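Does a suspended game count toward the season series?

Nuria Demissie
Oct 12, 2021

My son plays second base for the Plikard summer club and I keep the book. Back in April we had a game against Penon stopped by lightning in the fourth, us up by two, and it never got picked up again. The league page now says Penon won the season series! Do we get that one or not? I typed this up over breakfast and I'm still mad.

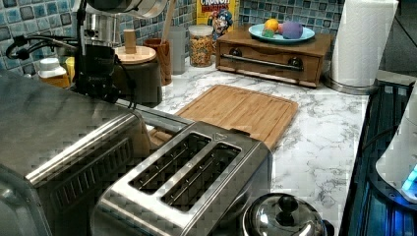

Toaster corner, my kitchen

Pallavi Katiyar

Depends on your league, but in ours it has to go five innings to be official (four and a half if the home team is ahead). Stopped in the fourth means no game, so no win for anybody. Stats get tossed too, which stings if your kid had a good day. Ask for the bylaws, they should be a PDF somewhere.

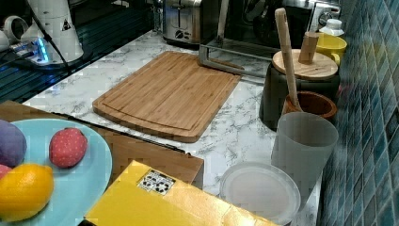
Cutting board on the counter

Ravindra Vishwakarma

Pallavi's rule is the usual one, but check whether yours says "suspended" or "called." We had a suspended game that picked up two weeks later from the exact same pitch count, and we lost it, ugh. If it's suspended and never finished, some leagues let the umpire in chief decide. Email them before the playoffs get seeded.

Catinca Radu

same thing happened to us, we just flipped a coin lol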